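Zakell Counting Blocks and Board, reviewed

I bought the Zakell set from Kimaro for a four-year-old who was already tired of plastic bricks. It has been in use for two months, mostly on a hard surface, and that has been a fair test of the paint and the corners.

The blocks are plain shapes in solid colors, and the number pieces are left pale with dark printing. The digits are small but clear.
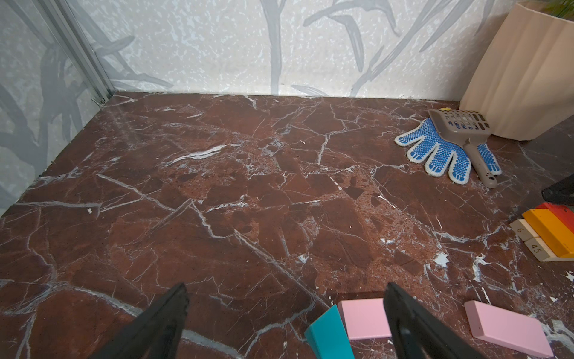 Red and orange-yellow blocks on the pile, with the 6 and the 45 at the front.

The finish is good for the price. Edges are rounded enough that a dropped block doesn't hurt a foot much, and the pastel pink is easy to tell from the red. I found two rough spots on the bare wood and took them off with 400 grit paper.

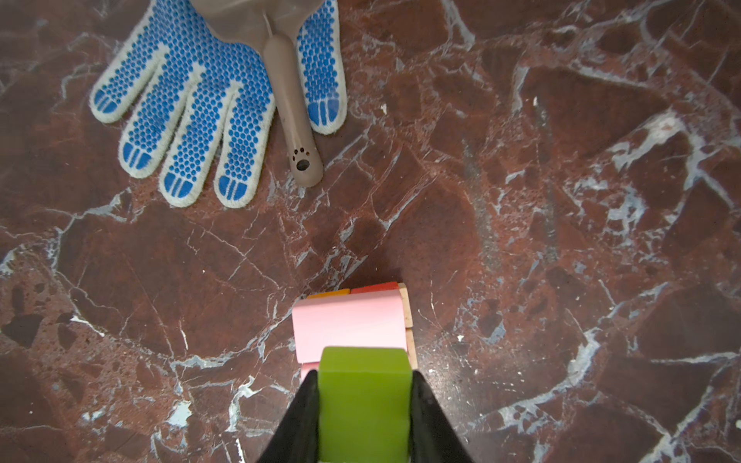

Stacking is where the set does best. The flat pieces stay put on each other, and a child can get a decent tower going without help. Very narrow pieces tip over when they are stood on end – that is true of most sets.

The board is the part I would buy again. Blocks stand upright on it side by side, and it keeps at least a few of them in one place. 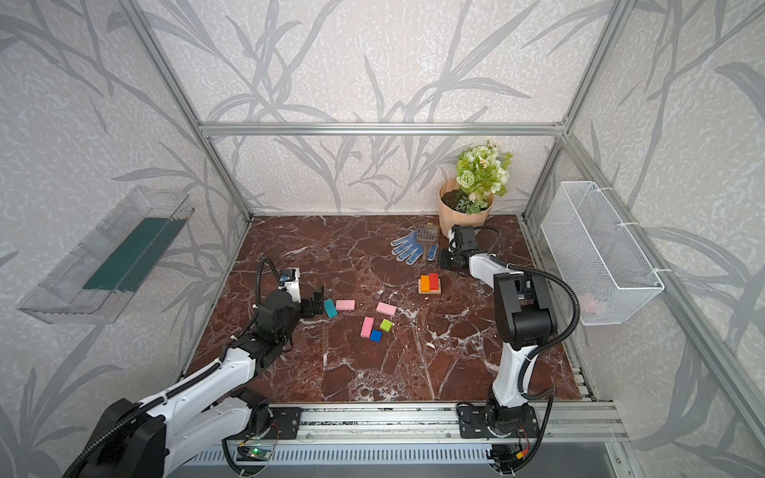 Orange, yellow and red standing on the board, the rest still out on the marble.

The number pieces have interlocking edges. Ours were stiff for the first week and are fine now. The box is thin cardboard and split at one corner, so we store everything in a cloth bag.
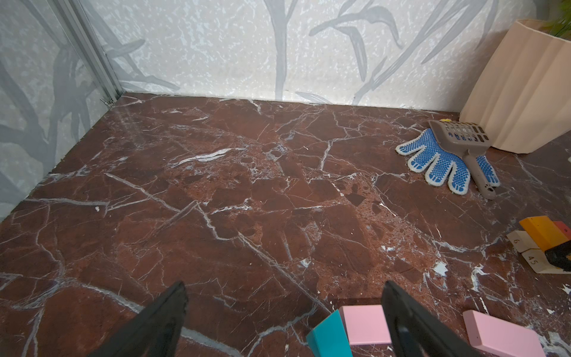 Number tiles at the right, near the glove and the gray slotted scoop.

Delivery to Zurnstead took 7 days. The Gralia set is cheaper but has no board.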